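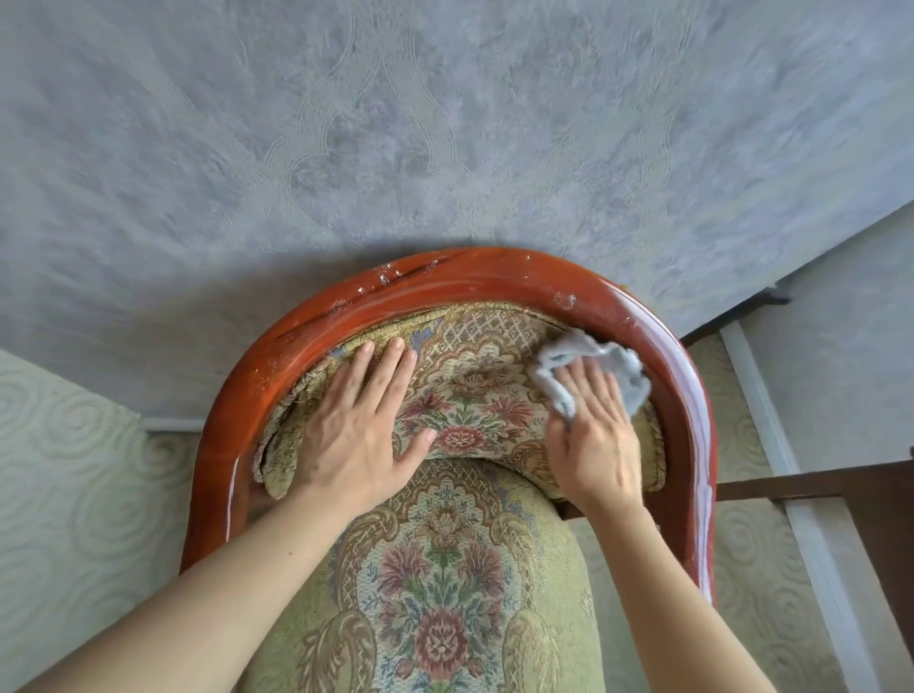 *Wiping the backrest with a light grey cloth, one hand resting flat on the padding.*

## Clean a tapestry chair

1. Vacuum the fabric first with the soft brush.
2. Mix 300 ml of cool water with 2 drops of mild soap.
3. Dip the cloth and squeeze it very well. The padding must not become soaked.
4. Put your free hand flat on the backrest and wipe with small, soft presses. Do not rub on the flowers.
5. Let the chair dry overnight, far from the heater.

For the wooden arch I use only a dry cloth.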